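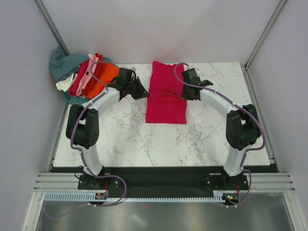
3.2 Cell Setup and Upkeep

The Plenis cell holds two arms bolted at the front edge of a marble-patterned tabletop, with walls on three sides. Garments are taken from a pile at the left rear of the table and folded on the clear part of the surface (Figure 4). Each arm has its own control board, mounted below its base so that a technician can reach it from the front.

Most downtime in the first months came from the cables. A cable that is tied too tightly pulls on the wrist when the arm reaches the back of the table, and one that is left too long catches on the cloth. The routing was therefore revised in September under the direction of Sylvain Le Goff. Both cables now run along the outside of the elbow, with a free loop left near the gripper.

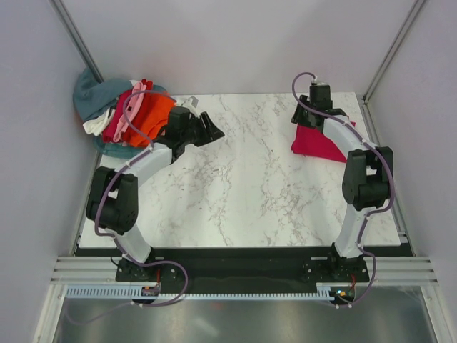

Figure 4. The Plenis cell with garments from the Millet set.

The ties are checked after every 20 hours of operation, and any that have slipped are replaced before the next run. Gripper fingers are wiped at the same time and inspected for worn edges, which can snag knitted fabric. The arms are then returned to the home position and the zero point of each joint is confirmed. A full service, including the base bolts, is carried out every 321 hours.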